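How Long Do People Let Their Tea Steep?
Project report by Helmi Vainio

Okay, so I picked tea because my roommate Saimi Koivisto and I argue about it all the time (she pulls the bag out almost right away, I forget mine completely). I wrote a short survey and put it up on the class page in May, and 139 people filled it in! I was hoping for 200, but I'm still really happy with that.

Most people said they never time it. They go by color, or they just wander off and come back. The ones who do use a timer were very sure of themselves, and a few wrote me whole paragraphs about water.
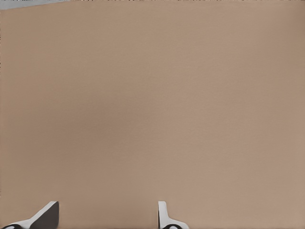

What I'd change

My question about mug size was a mess. I never said if I meant a full mug or a normal pour, so I had to throw those answers out. Lino Ferri also told me I should have asked about loose leaf and bags separately, and he's right. I'm fixing both before I present on Friday.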